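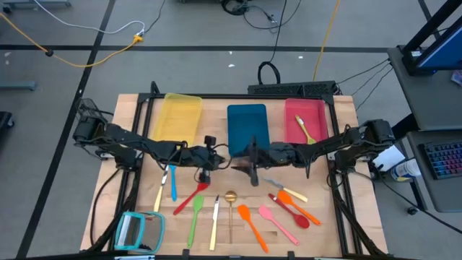 Ticket 523: utensils coming back in the wrong colour bin
Opened: 12 March 2025
Site: Ullovport teaching kitchen
Category: Storage and small equipment
Priority: Low
Status: Closed, with one item carried over

Reported problem
The yellow, blue and red bins at the back of the work table are meant to hold utensils by colour. After clearing up, things keep turning up in a bin that doesn't match. The spatula with the yellow handle is in the red bin in the attached photo. Several other utensils get left on the table as people can't tell which bin they belong in. The yellow bin also won't sit straight.

Please advise whether we need more bins or a different system.

Reply 1 - equipment desk
Thanks for the photo. Before we order anything, please confirm the following.

Which bins are they? If they came with the Storow order they should have a part number underneath.
Is there a label on the front of each one, or are people going by the plastic alone?
Is the colour supposed to match the handle or the head? On the yellow spatula it makes little difference, but the knife has a silver blade and a cream-yellow handle and could be argued either way.

Reply 2 - Ullovport
They are Storow bins, part number ends 11. No labels. The instruction sheet on the wall only says "return to matching bin" and doesn't mention handles or heads.

The sheet was written in December, when we had only yellow, blue and red utensils. The orange, pink, light green and gold ones came later from Miltar and the sheet was never changed.

Reply 3 - equipment desk
That explains most of it. Three bins will do for the amount you have. Please try this for a fortnight:

Yellow bin: yellow, cream, gold and light green.
Red bin: red, dark red, orange and pink.
Blue bin: blue, plus anything plain metal.

Go by the handle every time. If the handle and head are different colours, ignore the head. The knife therefore goes in yellow, though see below.

We'd rather the knife didn't go in an open bin at all. People reach in without looking. Have you got a knife block or a drawer insert?

Reply 4 - Ullovport
There is a Flores knife block in the cupboard under the sink. It had been put away as the slots were dirty. We have washed it and it is drying.

Tried the new grouping at the end of one class. Light green in the yellow bin got a few complaints but it was done correctly. Dark red spoon went in red without anyone asking.

Yellow bin still tilts. Swapped its place with the red bin and the red one sat flat there, so it isn't the table.

Reply 5 - equipment desk
Turn the yellow bin upside down and press on each corner of the base. If one corner lifts, the base has warped. That can happen if it has been through the dishwasher on a hot cycle. Those bins are hand wash only.

Reply 6 - Ullovport
One corner lifts. It probably did go through the dishwasher, as the others are always washed by hand and that one was missed off the rota. We have put a folded cloth under it for now.

Resolution
New wall sheet sent with the grouping above and the words "go by the handle".
Knife moved to the Flores block.
Labels for the bin fronts sent with the sheet.
Hand wash note added to the cleaning rota.

Carried over
Replacement yellow bin - out of stock at Storow, on back order. Keep using the old one with the cloth until it arrives.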